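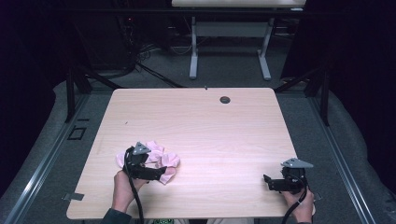
Hand-held grippers in use on a cloth task at the Osaner textile services site.

The training bay at Osaner takes up one end of the former mending room. The company washes and finishes linen for hotels and clinics, and since July it has been recording its own staff at work in order to automate part of the small-items line. The project is called Kendavetti. The shift lead who runs the bay spent eleven years on the folding tables before that, and agreed to talk on condition that the questions kept to the work.

The first was why people are holding the grippers at all. "The arms on the line will have two fingers each," she said. "If I fold with ten fingers, the recording is no use to them. So we fold with what the machine has." An operator takes one gripper in each hand, picks up a cloth, wipes or folds, puts it down and starts again. A session is 40 minutes, followed by a break of the same length on ordinary duties. The target for a session is 38 usable recordings.

What counts as usable took a while to settle. In the first weeks the integrator, Hoarau, rejected a large share of the material. "We were too quick. On the line you flick a cloth flat with your wrists, and you don't know you're doing it. The arm can't flick. They sent us a note asking for one movement at a time, and the fastest folders had the worst results." Two of them asked to go back to the line. One has since returned to the bay and now checks other people's recordings.

Cloths are the hard part of the job. A tray or a bottle keeps its shape between one attempt and the next, and a cloth does not. "Every time you let go of it, it's a different object," she said. "You look for a corner and the corner is underneath." Operators are told to take hold wherever the fabric stands up from the table, lift, and look again. The written procedure allows three attempts at a corner before the recording is abandoned. She would prefer five. Thin fabrics slip out of the jaws and thick ones fold back over them, and the procedure makes no allowance for either.

The physical load has changed as well. Folding by hand at Osaner was measured at 300 small items an hour for an experienced operator, standing, with most complaints relating to the shoulder. In the bay the complaints are about the thumb and the base of the palm. "It's a squeeze, all day, with a weight on the end of it." The grips were padded in the second month and the cable was moved to run down past the hand — before that it caught on sleeves. Sessions are now limited to four per shift. She asked for that limit herself and had it written into the rota.

On pay, she was brief. Bay work carries a supplement, set when the project started and due for review. The supplement stops when the recordings stop. Staff were told this at the outset, in a meeting she described as short.

The question most people on the floor ask is what happens to the folding tables. Management's position, given in a notice dated 25 Dec 2022 and still pinned up by the clocking machine, is that the first two arms will take wiping cloths and face flannels only, and that no post will be removed in the first year. She reads it literally. "It says the first year. People can count." There are fourteen operators on small items at present. Three have put their names down for the fault-clearing course at Ollumness, where a sister plant has been running similar arms on a single line. She visited in the autumn and watched one for a shift. It managed 200 items an hour when the feed was tidy and stopped whenever two cloths came through stuck together.

"There was a woman standing next to it, pulling them apart. So that's a job. It isn't the same job, and I don't think it's as good a one, because you wait for the thing to get stuck." The operator at Ollumness told her the afternoons were long.

Asked whether she minded teaching a machine her own trade, she took some time over the answer. What bothers her is the part of the work that goes unrecorded: spotting a stain before folding, noticing that a batch has come out of the dryer early, sending a torn piece back. None of it is in the recordings, as the task sheet begins with a clean cloth and ends with a folded one. She has raised it twice with Hoarau. The reply was that inspection falls under a later phase, and she has asked for a date.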